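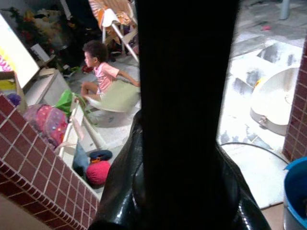 Can a robot sweep a kitchen floor by itself yet? In a kitchen it has been set up for, quite often it can, but in a kitchen it has never seen I wouldn't leave it alone.

That's my short reply to the thread, and now the long one, because I've been chewing on this all week and I love this topic!

On 24 September 2018, a subscriber in Skaserstead wrote:

> I've read the chores thread back to the start and I still can't tell
> where things stand. We run a small joinery shop. At closing time
> one of us sweeps, which takes a good half hour, and then the bins go
> out. Vacuum discs are no use to us, they choke on offcuts and can't
> get up a step. Is a two-armed machine with a normal broom a real
> thing now, or is it still a lab party trick? And if it is real,
> why a broom? It seems a daft tool to give a robot.
>
> Also, did anyone keep the numbers from the Dulska trials?

I did keep them. The Dulska group logged 287 sweep-and-collect runs with a broom and a handheld dustpan, and counted 140 as clean, meaning the pile went in the pan and the pan went in the bin with no person stepping in. So a bit under half. When I first saw that I was thrilled, and my partner, looking over my shoulder, said she'd fire anybody who swept like that. We're both right, I think.

The sweeping stroke itself is in decent shape. What eats the runs is the handover at the end, when one arm has to keep the lip of the pan flat on the floor while the other pushes toward it. Tilt the pan a little and the dust goes straight underneath. People correct for this without looking, by feel through the handle, and an arm with a stiff wrist gets very little of that feel. Grout lines make it worse – the bristles catch, flick, and send crumbs back where they came from. 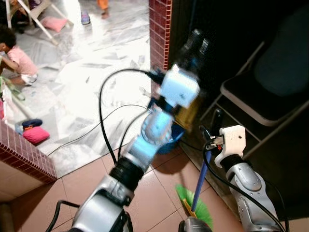

Broom in the right gripper, green bristles down on the tile.

As for why a broom: I'd turn it around and ask what else is already in every house and shop. A machine that can use a broom has a fair shot at a mop, a rake and a squeegee. The Setach arm has a built-in brush attachment and it beats the broom easily on a bare floor, but then you own a very expensive brush.

The other thing I'd look at is practice data. Dwivedi, the open collection, has more than 1,060 recorded sweeps now, up from almost nothing in May, and the newer ones are in lived-in places with bags, cables and chairs all over. That's the stuff I'm excited about. Tidy test floors taught us very little about anyone's home. 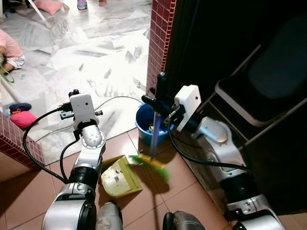

How long before a small shop could buy one for closing time? My own guess is 3 years for a shop with level floors and the same layout every night, and a good deal longer for a family home.

For the joinery: offcuts are kinder to a robot than fine dust, being big enough to see and to push. Sawdust under a bench leg is another matter. If you can say what your floor is made of and how high that step is, I'll dig out the Dulska runs that come closest and send the notes to the list. It'd be a pleasure, really, I've been looking for an excuse to go through them again.

Can somebody on the hardware side tell me whether the softer wrist for the Setach ever shipped? The page still says "soon" and has done since May.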